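Gronow House Concerts - Questions People Keep Asking

Where is it?
At Gronow, the old feed store past the bridge. Your map app will send you to the gravel pit. Ignore it and follow the cars.

What time should I show up?
Doors open at 6:30 and music starts at 7. Lorcan Ó Dálaigh plays the first set and has never been late for anything in his life, so 7 means 7.

How many seats are there?
We can fit up to 14 people on real chairs. After that it's benches, and after that it's the stairs, which have the best sound and the worst everything else.

How do I pay?
Suggested donation is $10, cash, in the jar by the coats. All of it goes to the players. Samina Ansari can make change if you ask before she sits down.

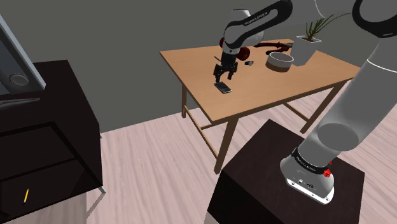

What about phones?
Turn the ringer off before the first song. Vibrate doesn't count. A small dark phone lying on a light wooden table looks harmless enough, but set it buzzing during a cello solo and the table joins the band. Coat pockets are good. Cars are better. If you're on call for work, tell Samina and sit near the door.

Can I record?
One song, no flash, and ask the player first. Liudmyla Sydorenko says yes to everyone. Vilém Ondrejka says no to everyone, including his mother.

Is there food?
There is soup at the break. Shakuntala Bansal makes it and will not discuss what's in it, except with people who have allergies, and then at length.

Can I bring my kids?
Yes, if they can sit through 40 minutes of fiddle. We have adults who can't.

Can I play?
Maybe. Send us two songs by the end of October. We listen to all of them, usually while doing dishes. Please don't send the whole album.

Is there parking?
There's a field. Wear boots.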